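Section 4. Keys, rings and tags

Do this before the cabinet goes on the wall. Takes 30 minutes if the keys are already sorted, longer if they came in a coffee can.

You need: the Haldane key cabinet, split rings, blank tags, a fine marker. Tag refills are part no. 2892, box of 1000. Most people won't need a second box.

1. One key at a time. Hold it upright, shaft up, and check the number stamped on it against your list. No stamp? Set it aside, see step 6.

2. Wipe it. Old tape glue will gum up the hooks.

3. Write the tag now, not after. Room first, then door. Block letters. Let the ink dry.
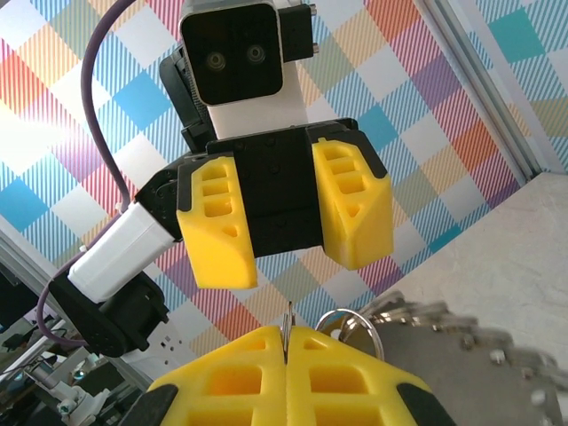

Note: thin keys (mailbox, desk, the cabinet's own key) bend easy. Don't use them to pry a ring open. Use the ring opener in the parts bag, or a dull butter knife.

4. Open the ring just far enough to start the key. Slide it round untill it clears both turns. Then the tag, same way. Never more than 2 keys per ring, the door won't close over them.

CAUTION: Ring ends are sharp. Keep your thumbnail out of the gap. A sprung ring goes in the trash, it will drop keys later.

5. Tug test. Hold the ring, pull the key. If the coils spread, swap the ring for a new one.
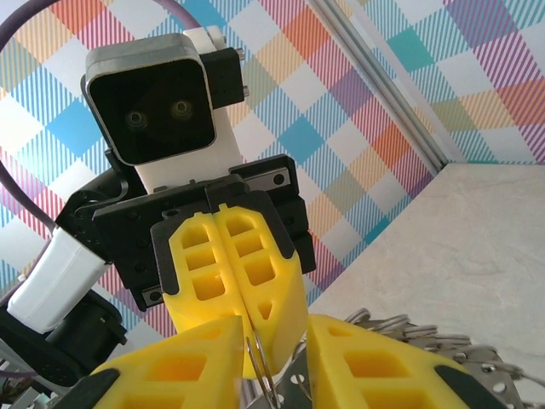 Fig. 4-2. Ring held at the fingertips.

6. Unmarked keys: blank tag, bottom row, leave them there until Monday's door check. Try each one by hand. Don't force it. If it turns, write the tag and move it up to the right row.

7. Fill in the key sheet. Hook number, room, who has the spare. Kuldeep Rawat keeps the master copy, send him changes the same day.

Note: Grostik labels will stick to the tags but peel in a warm room. Marker is better. Zalila tags are a bit too wide for the hooks, don't mix them in.

Missing rings or a short parts bag: call Rory Guthrie, mornings only. Have the cabinet number ready, its inside the door on the left.

Next: Section 5, Mounting the cabinet.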